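July 26, 2024

Up at six. Toast, then straight into the spare room before it got hot. The plan for this week was to get the room usable as an office by Friday's call, and I have been putting off the whiteboard part of it because the whiteboard was still leaning behind the door where I left it in January.

The table is fine where it is now. I had it under the window first, but the sun comes in over the neighbor's garage from nine until lunch and I couldn't read anything on a screen. So it went against the panels on the other side. I pushed it over myself with a folded towel under two of the legs and it didn't scratch the floor. Angharad had offered to come over and lift the other end, but she doesn't get off until four and I wanted it done.

Before lunch

Cleared the table. Most of what was on it was mail. Three bills, all paid, which went in the folder. A catalog from Rathjen that I don't remember asking for. The instructions for the Custum shelf, which I kept, and the instructions for the old printer, which I didn't, as the printer is long gone. Two coffee rings came off with dish soap. I had been afraid they were permanent.

Then I laid the whiteboard flat on the table to clean it. It is easier than doing it on the wall or on the floor, where my knees complain. I used the spray first, then a cloth with rubbing alcohol for the marks that had been there longest. The last line on the board was a list of parts for the bathroom fan, and the fan has been in and running since spring. It came up better than I expected. A couple of little dashes are left on the right side and I am not going to worry about them. The aluminum edge got a wipe too. It has some small lettering on it that I have never been able to read, with or without my glasses.

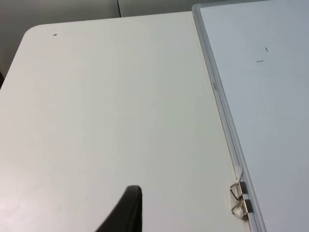
After lunch

Cold noodles from last night, standing up. Called Ifeanyi about the brackets. He thinks the ones that came with the board are too light for that wall and says to get the Zoliteck kind with the longer screws. He hung one in his garage with them and it has held up with tools hooked onto it. I said mine would only be holding up ink. He said get them anyway.

Drove to the hardware store. They had the brackets in a pack of four, and a tube of filler for the old holes. I also looked at desk lamps and didn't buy one. The one I liked had a clamp, and I don't know if it would fit over the rounded part at the corner of the table. I need to measure how thick the top is and then go back.

Measured for the board when I got home. I want the bottom edge 148 centimeters off the floor so that I can write along the top without a stool and still see the bottom when I am sitting down. I checked this by standing there with a marker in my hand, cap on, pretending to write. It felt right. Marked the wall in pencil and put a piece of painter's tape over each mark so I can find them again.

Did not drill. It was past two and the people next door have the new baby, and I heard him go quiet finally. I can drill in the morning after they leave for their walk.

Evening

Angharad stopped in on her way home. She brought plums. She thinks the board should go lower, and that I am measuring for how I stand now and not for how I stand at the end of the day, when I slump. She may have a point. I moved one piece of tape down and then moved it back. Will look at it again tomorrow.

She asked what I was going to put on it. I said the Oltamus schedule on the left, since that is the job with dates in it, and the house list on the right. She said the house list would take over in a week. The last board I had, at the apartment, ended up with nothing on it but groceries and one phone number I never called.

Spent 60 on the brackets, the filler, the good cloths and gas. That leaves most of the 300 I set aside for the room, so the chair is still possible if it goes on sale. If not I will keep using the kitchen one with the cushion.

Still to do: drill, fill the old holes, find the marker tray (I think it is in the box with the extension cords), measure the tabletop for the lamp, take the Rathjen catalog out to the recycling. Call the eye doctor.

Ate two of the plums. Put the rest in the fridge. In bed by ten with the fan on.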